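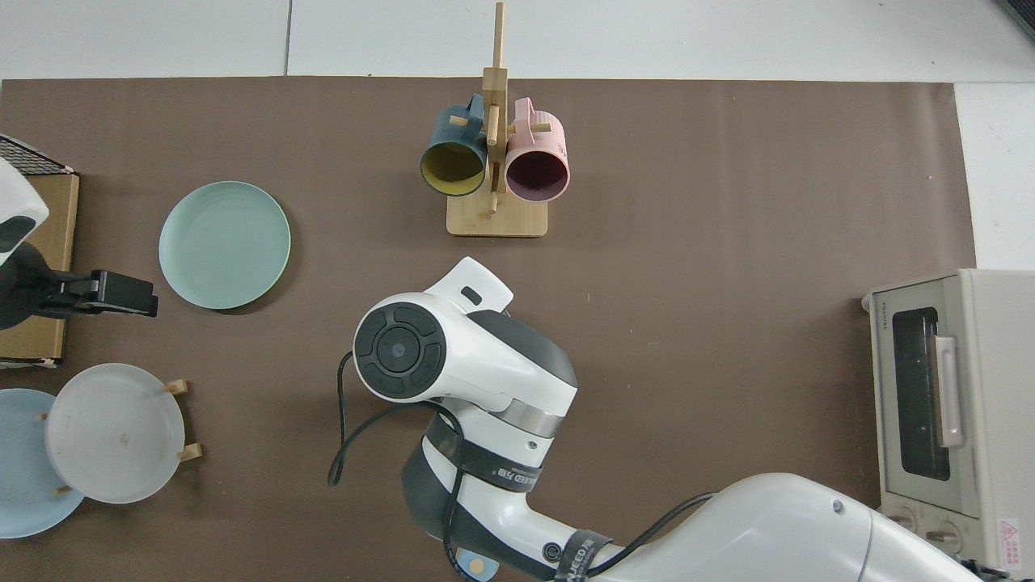 Brosimwood Turkey Permits: Frequently Asked Questions

How many birds can I take in spring?
The limit is 2 bearded turkeys per license year. Both may be taken in the same unit, but not on the same day.

How many Brosimwood permits are issued?
220 for the spring season. Of these, 86 are reserved for youth hunters – unclaimed youth permits go back into the general draw in March.

What are shooting hours?
Half an hour before sunrise until 1:00 p.m. The Abera unit closes at noon.

Are electronic calls legal?
No. Box, slate, diaphragm and wingbone calls are allowed. Electronic calls may not be carried in the field, even switched off.

Can I use a rifle?
No. Shotguns 10 gauge or smaller and archery gear only.

Where do I check in a bird?
At the Matach station or online, by 8:00 p.m. on the day of harvest. Keep the tag on the leg until then.

Is the Lelex tract open?
Walk-in only. Park at Gate 513 and sign the register. Decoys and blinds must be removed daily.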